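FOR IMMEDIATE RELEASE
1/28/02

Flevum to open evening workshops at Lecomte building

Flevum has confirmed that its programme of evening courses for adults will move to the Lecomte building this spring. The building will provide 18 teaching rooms on two floors, replacing the premises the association has rented since it was founded.

A total of 512 people enrolled in the courses that began in November, and 62 applicants remain on the waiting list. The new timetable includes bookbinding, household accounts, technical drawing and four levels of French.

"We have turned people away each term for want of space," said Annelies Hollenstein, director of Flevum. "The move allows us to offer them a place."
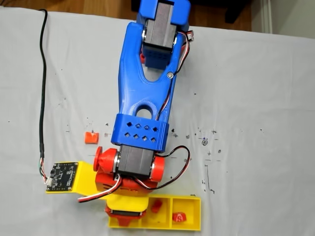

Blue upper arm link with servo motor and wiring, seen from above.

Course fees will remain unchanged until the end of the summer term. Reduced rates will continue to apply to students, pensioners and those seeking work. Enrolment forms may be collected from the Flevum office or requested by post.

Hervé Perrin has been appointed head of courses and will take up the post when the building opens. He succeeds Dayana Cárdenas, who held it for 13 years.

Press enquiries: Ysaline Fleury, Flevum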